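Edge-glued panel

An edge-glued panel (people also say solid wood panel, or just "a glued-up board", which is what I call it) is a wide, flat piece of timber made by sticking narrower strips together side by side. I've been keeping this page going on the Lodgate woodwork wiki for a good while now, so forgive me if it wanders a bit. I do love the subject!

Why bother gluing at all? Trees are only so wide, and the really wide planks cost a fortune and like to bend. Wood takes in damp from the air and gives it back again, and as it does so it swells and shrinks across the grain, hardly at all along it. A single wide plank tends to cup, meaning the edges curl up like a stale sandwich. Cut it into strips, glue them back together and the pull of each strip is smaller and more mixed, so the whole thing stays flatter. It still moves, mind you. I've had a tabletop split on me in February with the heating on, all because I'd screwed it down hard to its frame and left it nowhere to go.

Names and kinds

Shops use a handful of names and they don't always agree. A full-stave panel has strips that run the whole length in one piece. A finger-jointed panel has shorter bits joined end to end with little zigzag cuts, and you'll spot those straight away once you know to look for them. Butcher's block is the thick stuff, and the true old kind has the end grain facing up, so the knife slips between the fibres and the surface lasts for ages. My own bench top came from Drarneo as a full-stave panel and I paid extra for it, mostly out of vanity.

Choosing the wood

Beech is cheap and tough but it moves a lot. Oak looks grand and goes black if you leave wet iron on it (ask me how I know). Maple is my favourite for anything near food: pale, hard, close-grained and almost without smell. It can also have figure, our word for grain that waves or swirls and seems to shift as you walk past. Figured maple is a pain to plane because the fibres keep changing direction and tear out in tiny chips, so take thin cuts, or go straight to a scraper.

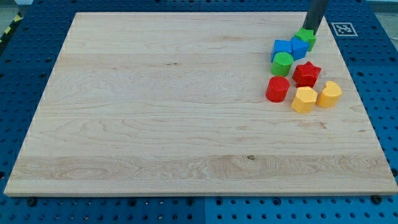 Garnet Robichaud wrote in to say that I'm too hard on the hand plane, and that a freshly sharpened blade set at a steeper angle will manage curly maple perfectly well if you damp the surface a touch first. Fair enough! I've tried it since and had middling luck, though I suspect my sharpening more than the advice.

Glue and clamps

Ordinary white or yellow wood glue is stronger than the wood itself along a good joint. The trick is in the edges, which have to meet with no gaps before any glue goes near them. I use Gulisel, the slow one, as it gives me time to fuss. Put clamps above and below in turn so the panel doesn't bow, and stop tightening once you see a thin bead squeeze out all along the line. Florence Charbonneau's old workshop notes say to alternate the growth rings, one strip up and the next one down. Plenty of makers ignore that and simply go by looks, and I've done it both ways.

Finishing

Do both faces. If you oil only the top, the bottom takes in damp faster and the panel cups anyway. For boards that touch food I use plain mineral oil with a bit of beeswax melted in, three coats to begin with and another whenever the wood starts to look thirsty. Tables get a hard wax oil, and the Bartoš one is nice but slow to dry in cold weather.

See also: breadboard ends, quarter-sawn timber, wood movement.

Page last changed September 11, 2020.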